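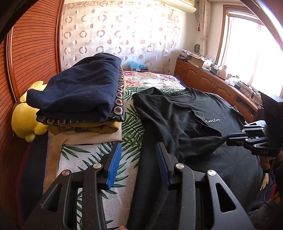
Chapter 7
Teaching by Demonstration

Most of the robots in the earlier chapters were told what to do in numbers. A joint moved through so many degrees, a gripper closed to a set width, and the part was always in the same place. Cloth does not suit this method. A T-shirt has no fixed shape, and lifting one corner changes where all the others lie.

An alternative is to let a person do the job and record it. There are three common ways:

Guiding the arm by hand, as in the Ditum welding cell in Chapter 4.
Driving the arm from a distance with a matching set of controls.
Working with hand-held grippers and no arm at all.

This chapter deals mainly with the third. The operator holds a gripper in each hand and folds, sorts or stacks as a robot would have to – with two fingers on each side and no palm. The work can be done on an ordinary bed at home.

Section 7.1 covers grip and approach. Section 7.2 follows the Molanberg laundry trials, in which 16 operators folded shirts over 15 working days. Nearly a third of their recordings were thrown out, mostly for hurried releases. Section 7.3 turns to remote control and the delay it brings.

Before you start, you should be able to explain:

degrees of freedom (Chapter 2)
gripper force and slip (page 53)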